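Good habits for laying out a shared robot bench

Last updated Mon 9 September
Reading time: 2 min

I love a well-labeled bench. Give a robot arm a tidy, predictable table and half of your debugging disappears before you start – and the same rules pay off in simulation, where it is so tempting to drop things wherever they look nice. These are the layout rules we follow on the Skellance benches, and they should carry over to almost any small lab setup. You need a table with a hole grid, some labels, and an afternoon.

Step 1. Pick an origin and write it down

Choose one hole near a table corner and call it zero. Every position on the bench is counted in holes from there, first along the long side, then along the short side. Put the origin in the layout file before you place a single instrument. Our first layout, back in December, had 27 positions in it and two different origins. Please learn from us!

Step 2. Give every station a name

A station is any spot where the arm picks something up or sets it down. Use a letter for the type and a number for the place, and keep the name short enough to print large. Ours start with N for nest. The name on the bench, the name in the layout file and the name in the program must match exactly, capitals included. If you move a station, keep its name and change its position. If you retire one, retire the name with it.

Step 3. Put the label where the work happens

Print the station name on the plate itself, and repeat it on a small tag on the bench beside the plate. Once labware is sitting on a plate you can't read what's under it, and a tag off to the side stays readable. Leonidas Kouris talked me into this one and I have been a convert ever since. On our simulated bench the N1 plate lies flat in front of the white instrument, with its name in bold white characters and a bracket near each corner.
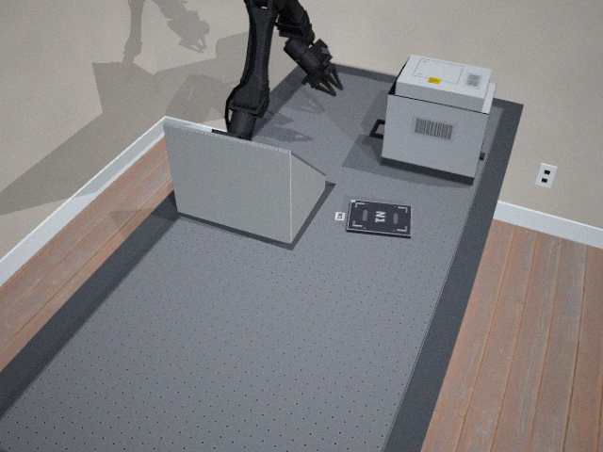 Step 4. Mark the approach space

Each station needs clear air above it and on the side the arm comes from. Measure with the gripper fully open, because that is its widest shape, and add 38 mm all the way around. Write this keep-out zone into the layout file next to the position. Tall boxes and panels get their own zone too – check the elbow and forearm against them as well as the fingers.

Step 5. Keep instrument codes readable

Turn each instrument so its barcode can be scanned without moving anything. Record the code with the station it serves. When you swap a unit, update the record the same day.

Step 6. Do a slow run

Run every move at low speed with an empty gripper, in simulation first and then on the real bench. Visit each station 2 times, coming from a different neighbor each time. Stay within reach of the stop button for the real run. Save the log with the layout version in its name; ours is at 1028 now, and yes, I still enjoy bumping that number.

Step 7. Freeze it

Once the slow run is clean, lock the layout file. Any change after that, even one hole to the left, gets a new version and a new slow run.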